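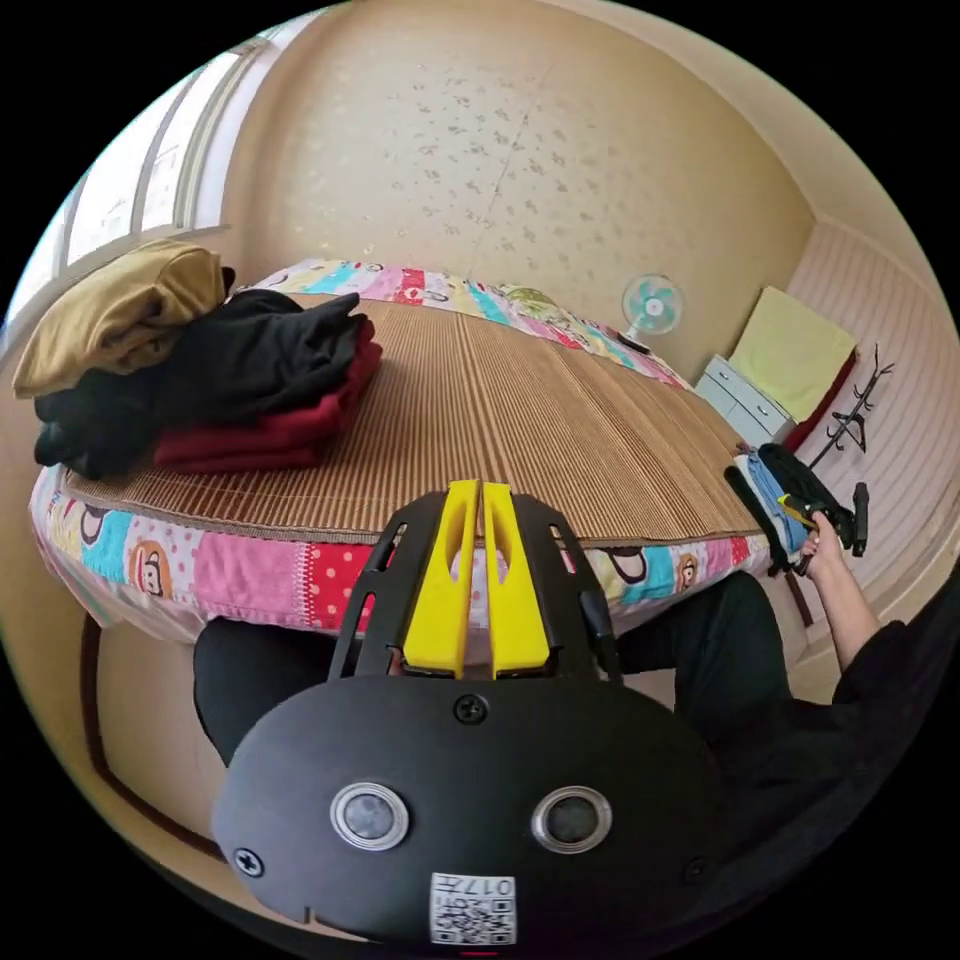 La pile du matin, posée sur la natte en bambou.

Chez moi, le linge propre finit toujours sur le lit. J'ai une armoire, pourtant, et même une commode Skillau montée un dimanche de pluie, mais rien ne vaut une grande surface bien plate pour plier (et pour râler un peu en pliant).

La natte, je l'ai adoptée en novembre et je ne la quitte plus ! Les manches s'y étalent bien et on voit tout de suite une couture de travers.
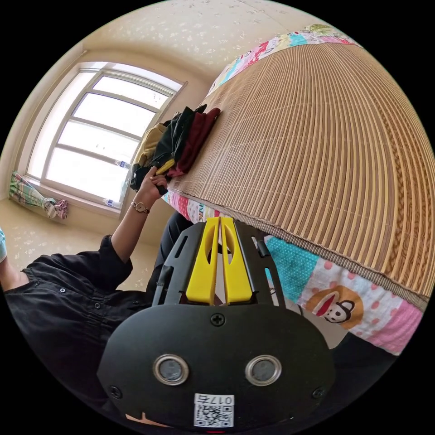 Plier par familles

Pendant des années j'ai plié dans l'ordre où ça sortait du panier, un pull, un torchon, un pantalon... C'est Musyoka Okoth, mon voisin de palier à Holbridge, qui m'a convertie : d'abord les grandes pièces, ensuite les hauts, et les petites choses à la fin. Depuis, une lessive me prend presque 15 minutes, contre une bonne demi-heure avant.

Les couleurs, je les mélange sans scrupule. Du bleu clair contre du blanc crème, un imprimé fleuri par-dessus, le tout sur un tissu rose à pois : moi, ça me met de bonne humeur.

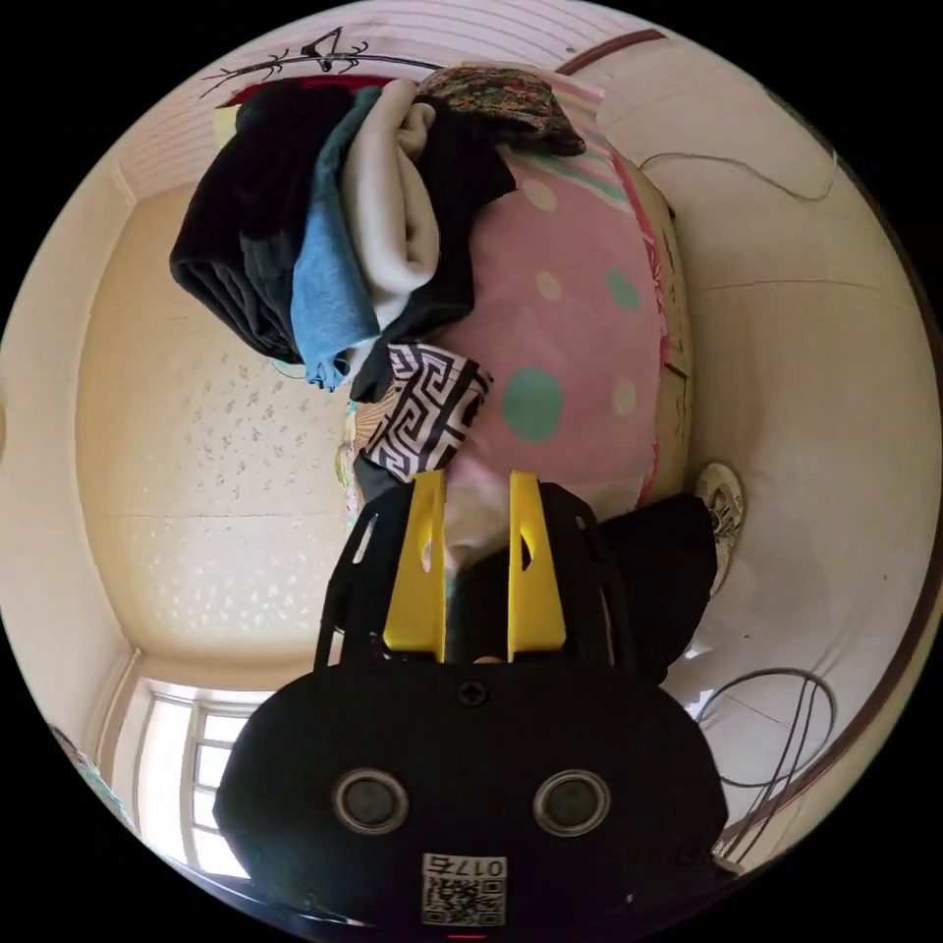 Et les vêtements sombres ?

Ah, les noirs ! Pliés, ils se ressemblent tous, et je déplie trois fois la pile pour retrouver le bon pantalon. Je les range maintenant à part, le col ou la ceinture vers moi.

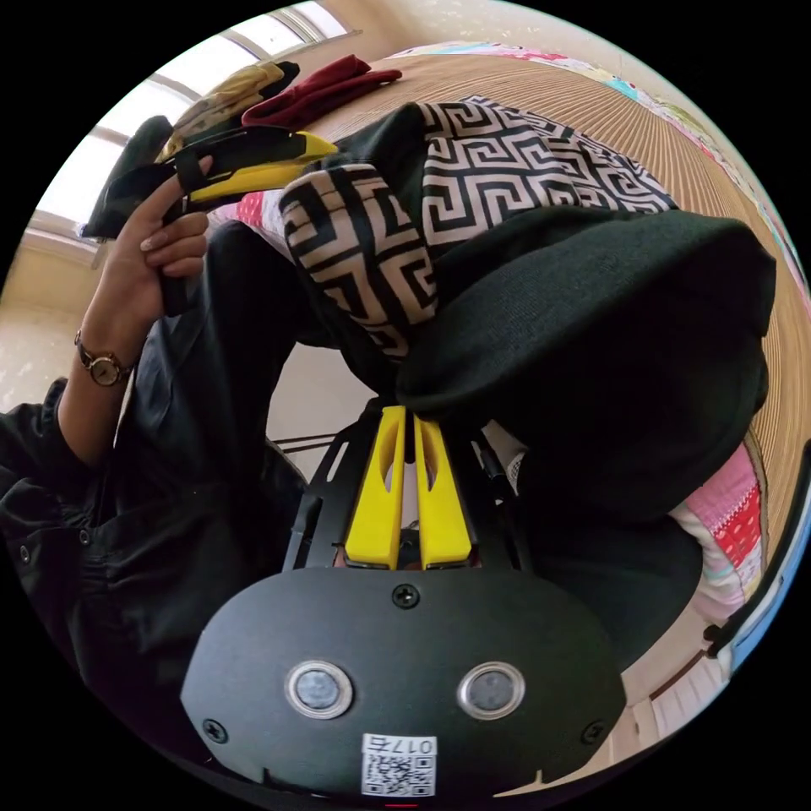
Le tissu sombre, toujours le dernier à trouver sa place.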